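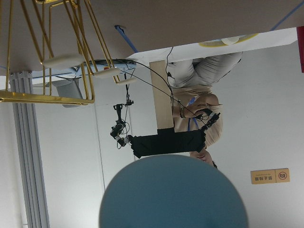
A gold-colored wire frame with foam pads attached, in the Kastthorpe workroom. A white table and power strip are also in view.

Getia Brings Furniture Packing Back to Kastthorpe

FLUSVILLE, December 20, 2024. Getia has completed the transfer of its furniture preparation and packing work to the ground floor of the Kastthorpe building. The move brings the padding, labeling and packing of loan furniture under one roof for the first time in two years. All outgoing pieces will be prepared at Kastthorpe from the start of the new year.

The workroom serves the Yimer furniture loan program, which supplies stools, side tables, display stands and lamps to libraries, schools and public offices in Flusville and neighboring towns. The program currently holds 119 pieces. Of these, 106 have been checked and entered in the new register. The remaining pieces are on loan and will be entered when they are returned in the spring.

Packing was previously divided between the main Getia office and a rented storage unit on the east side of town. Pieces were often cleaned at one address and wrapped at the other, and staff reported that small parts such as glides and screws were sometimes separated from the furniture they belonged to. A review presented in October recommended a single room with fixed work tables and a shared stock of materials.

"Metal frames are the pieces that give us the most work," said Lies Kramer, head of collections and loans at Getia. "A thin rod will mark a painted wall or another piece of furniture very easily, and it will bend if something heavy is set against it. We now pad the frame first and wrap it second, and the person who does the padding signs the card."

Under the new procedure, foam pads are placed at points where a frame is likely to touch its neighbors during transport. Pads of different sizes may be used on the same piece. Staff have been asked not to apply adhesive directly to plated or painted metal. Worn pads are to be replaced before a piece leaves the room.

The tables at Kastthorpe have been arranged so that larger items can be turned and inspected from beneath. Power is available at the work tables for lamps, label printers and chargers. Getia has asked staff to keep cables clear of the walkways and to switch off equipment at the end of each day. Food and open drinks are not permitted in the workroom.

Each piece now receives a card listing its number, its condition on departure, the number of loose parts and the name of the borrower. Loose parts travel in a sealed bag fastened inside the outer wrapping. Borrowers are requested to keep the pads and the bag for the return journey. Where packing materials are not returned, a replacement charge of $100 per loan may apply. The charge does not apply to schools.

Kramer said that the first full test of the room would be the winter exchange, when most of the display stands come back from the libraries and are sent out again within the same week. "We will look at the procedure again after that," she said. "There is already a request for more shelf space, and I expect that it will be granted."

The Kastthorpe workroom will be closed to deliveries over the holidays. Borrowers with furniture due during that period may keep it until the room reopens, and no late fees will be charged. Requests for new loans may still be submitted to the loans desk at the main Getia office. Borrowers should give the dimensions of the door through which the furniture will be carried, and state whether the building has an elevator.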